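Narkstead cloth handling, progress note for July
To: Mirela Guimarães
From: Digby Cosgrove
cc Anoma Liyanage, Murray Melnyk

Short one this month, sorry, writing between runs.

Where we are. Hand-held demos are at 300 for the fold-pinch task, which was the target for this phase. Tipene did most of the dark knits. Anoma cleaned the set and threw out 15 where tracking dropped mid-grasp. Not replacing those, no time.

Policy. Retrained on the full set, same network as June, only change is the wrist view goes in at higher resolution. Success on light fabrics now 80 percent. Black knits still well behind. Failure is nearly always the same – fingers close too high on the ridge, get one layer, fabric slides out on the lift. On black cloth the policy can't seem to find the edge of the fold. We think it is contrast but have not proved it. Murray thinks its finger depth at close. Both could be right.

Tried so far:
exposure bump on the wrist camera, small help
random brightness in training, no help
slower close, helps on thick folds, hurts on thin ones

Next. Add 80 more demos on black only, with the pinch held a bit longer before lift so the model gets more frames of a good grasp. Then rerun the Grimshaw comparison with the same cloths in the same order. Murray wants a force signal in the loop too, I'd like to park that until the reruns are done.

Budget. On track except finger pads. We went through 5 sets, planned for fewer. Plirkier quote for the next batch is with Mirela for sign off, need it before teh reruns start.

Risk. If black knits dont move after the new demos we will need to talk about scope for the Sarkska trial. Light fabrics only is an option – not one I like.

Full tables with the next report.

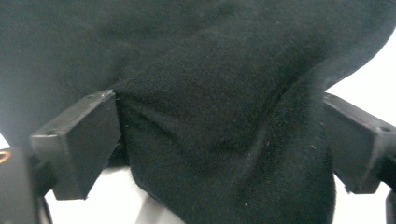
Fig. 1. Pinch on a thick fold, black knit, wrist view.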